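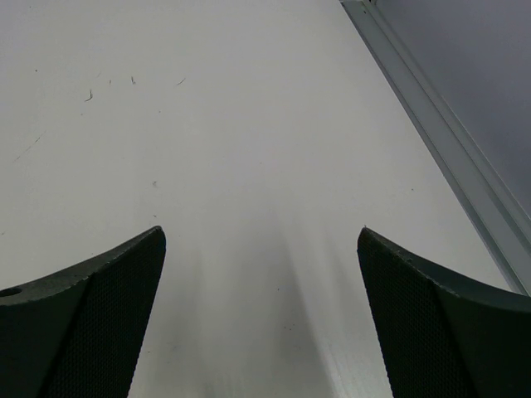

Off-white surface with small marks and specks

Tratura painted wood goods: pre-packing inspection, Lorkby bench
Batch: nursery letters, stars and door plaques, April
Checked by: Oana Ursu
Second check: Rodrigo Calado

Mark each line OK, FIX or HOLD. Write a comment for anything other than OK. Items on HOLD stay on the bottom shelf until Rodica Toma has signed for them.

1. Wood and cutting

Edges sanded, no splinters: OK
Inside corners of letters sanded: FIX
Comment: The inside curves on the A and R are still rough to the fingertip. Sent back to Nelu with the fine paper. The straight letters passed.

Cracks or open knots: OK
Letters stand upright unaided: FIX
Comment: Two of the letter J lean forward. Bases to be sanded flat and the letters stood up again before they come back.

2. Paint and finish

Paint dry to the touch, no tacky spots: OK
Color matches the order slip: HOLD
Comment: Slip says "sage," piece is painted mint. Oana to write to the customer before repainting. She may be happy with mint but we need it in writing.

Distressing on edges only, no loose flakes: OK
Comment: Rubbed with a dry cloth and nothing came away. The Odlow white holds better than the last tin.

Paint safety sheet on file for every color used: FIX
Comment: Missing for the new yellow. Asked Matei for a copy on Saturday. No yellow pieces to be packed until it is in the folder.

3. Hanging parts

Screw eyes tight, no wobble: OK
Ribbon knots pulled and glued: OK
Pull test, 10 seconds per plaque: FIX
Comment: One knot slipped. Retied and tested again, passed. Rodrigo would like the longer ribbon tails back so there is more to hold when tying.

Glued-on hearts and buttons firm: OK
"Decoration only, not a toy" label on the back: OK
Comment: Labels run low. 8 sheets left. Do not use the old ones with the small print.

4. Packing bench

Scissors and craft knives back in the rack: OK
Heat gun unplugged and on its stand: OK
Walkway clear to the back door: FIX
Comment: Flattened boxes leaning by the door again. Moved them. They belong under the stairs.

Name on piece read aloud against the slip: OK
Comment: Keep doing this with two people. Rodica Vasiliu caught a missing "h" that way.

Gift card included where ordered: OK

Sign-off
Batch may be packed except yellow pieces and the mint letter. Recheck of the J bases and the A and R curves: Nelu Ene, before noon Saturday.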